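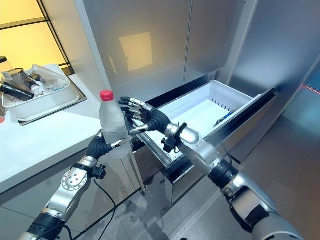 赤いキャップの水のボトルと、開けた状態の冷凍冷蔵庫の引き出し

件名:引き出しが最後まで閉まらない(給湯スペースの冷凍冷蔵庫)
状態:解決済み
起票:2022年11月
分類:備品・キッチン/収納
記入:総務・備品担当

■ 最初の報告

給湯スペースのステンレスの冷凍冷蔵庫、下の引き出しが閉まりきらないとの連絡をもらいました。押し込むと最後の2センチで止まり、手を離すとほんの少し戻ってきます。しばらくすると扉の開放を知らせるブザーが鳴り、誰かが押しに行き、また鳴る、という繰り返しだったそうです。

この引き出し、個人的には社内の設備でいちばん好きな場所です!背の高い両開きの扉の下にあって、かがめば中がひと目で見渡せるし、白いケースが丸ごと入っているので掃除も楽。水を冷やしておく場所としても人気があります。それだけに、ちゃんと直してあげたいと思って張り切って調べました。同じ症状で困っている人もいるかもしれないので、回り道した分も含めて全部書いておきます。

■ 環境

・本体:ステンレス外装、上が両開き扉、下が引き出し
・引き出しの設定:冷凍から冷蔵に切り替えて使用(5月から)
・中のケース:白いプラスチック、壁に縦長の細い通気穴が並んでいるタイプ
・主な収納物:ペットボトルの水、保冷剤、個人のお昼ごはん
・棚卸しアプリ:Nasis(在庫の記録だけ。今回の不具合とは無関係でした)

■ 切り分け1:パッキン

まず疑ったのはパッキンです。引き出しの縁をぐるりと指でなぞり、ぬるま湯で絞った布で拭きました。隅に細かいパンくずがたまっていて、これはこれで取れてすっきり。でも症状は変わらず。紙を一枚はさんで閉める方法も試しました。左側は紙がすっと抜けてしまい、右側は軽く引っかかります。左だけ浮いている、という手がかりがここで手に入りました。楽しくなってきます。

■ 切り分け2:レール

引き出しを空にして、ゆっくり出し入れしました。空だと気持ちいいくらいなめらかに動きます。最後にすっと吸い込まれるあの感じも健在!レールの曲がりや異物はなし。念のため乾いた布で拭いただけで、油は差していません(食品のそばなので、今後も差さないでください)。

この時点で、Drokanoのサポート窓口に電話して相談しました。とても親切な方で、「空の状態で閉まるなら、ケースの座り方と中身の高さを見てください」とのこと。修理の訪問を予約する前に聞いておいてよかったです。

■ 切り分け3:ケースの座り

白いケースをいったん取り出して、底と金属の枠を見ました。枠の奥に、保冷剤の包装フィルムの切れ端が丸まってはさまっていました。これのせいでケースの左奥がわずかに持ち上がっていたようです。フィルムを取り除いて戻すと、ことんと落ち着く音がして、ぐらつきがなくなりました。この音、ぜひ覚えておいてください。音がしないときはどこかが浮いています。

再度、紙のテスト。左側も今度はちゃんと引っかかりました。

■ 切り分け4:ボトルの入れ方

ところが中身を戻すと、また閉まらない。いよいよ本命です。水のボトルを一本ずつ入れながら、そのたびに閉めてみました。

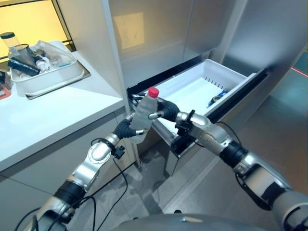

■ 原因

ふたつ重なっていました。

1. 枠の奥にはさまったフィルムで、ケースが浮いていた。
2. ボトルを立てて入れると、キャップの先が本体側の縁に当たっていた。

2のほうは、冷凍で使っていたころには起きなかった問題です。冷凍食品は平たいものばかりで、高さを気にする必要がありませんでした。冷蔵に切り替えて水を入れるようになり、背の高いものが増えたわけです。わかってしまえば単純で、見つけたときは思わず声が出ました。

■ 対処

・フィルムを除去し、ケースを正しい位置に戻した。
・ボトルは寝かせて、キャップを手前に向けて入れることにした。手前に向けると取り出すときにつかみやすくて、これが本当に快適です!
・通気穴の並んだ壁にはボトルを押しつけない。指一本分のすき間を残す。
・重いものは左右どちらかに寄せず、均等に置く。
・保冷剤は袋の口を折り込んでから入れる。

仕切りにはBrokunerの浅いトレーを試しました。幅がちょうどよく、ボトルが転がりません。小さな包みもこちらに入れておけば隅で行方不明にならずに済みます。値段は1枚400円で、2枚だけ購入。気に入ったので自宅用にも欲しいくらいです。

■ 確認

中身を全部入れた状態で、20回続けて開け閉めしました。全部きれいに閉まりました。途中からは確認というより、閉まる感触を味わっていた気もします。ブザーも鳴らず、翌朝も問題なし。庫内の表示温度は4度で、設定どおりです。

■ 追記(コメント欄より転記)

コメント:
背の高い水筒はどうすればいいですか。寝かせると漏れそうで心配です。

返信:
上の両開き扉のほうに入れてください。扉の内側のポケットなら立てたまま入ります。Dreßlerの保温ボトルで試したところ、余裕がありました。

コメント:
ボトルを横にしたら、前より見やすくなりました。自分の分にすぐ手が届いてうれしいです。

返信:
ありがとうございます!名前を書くときは、キャップの上に小さいシールを貼るのがおすすめです。寝かせても手前から読めます。シールと油性ペンは白いカウンターの上の段の引き出しに入れておきました。

コメント:
掃除でケースを外すときの注意はありますか。

返信:
中身を出してから、引き出しをいっぱいまで開けて、手前を少し持ち上げて抜いてください。洗ったあとは通気穴の水気も拭き取ってから戻します。最後に「ことん」を聞くのを忘れずに。音がしなかったら枠の奥をのぞいてみてください。

再発したときは新しい票を立てず、この票を再開してください。紙のテストで左右どちらが抜けたかを書き添えてもらえると助かります。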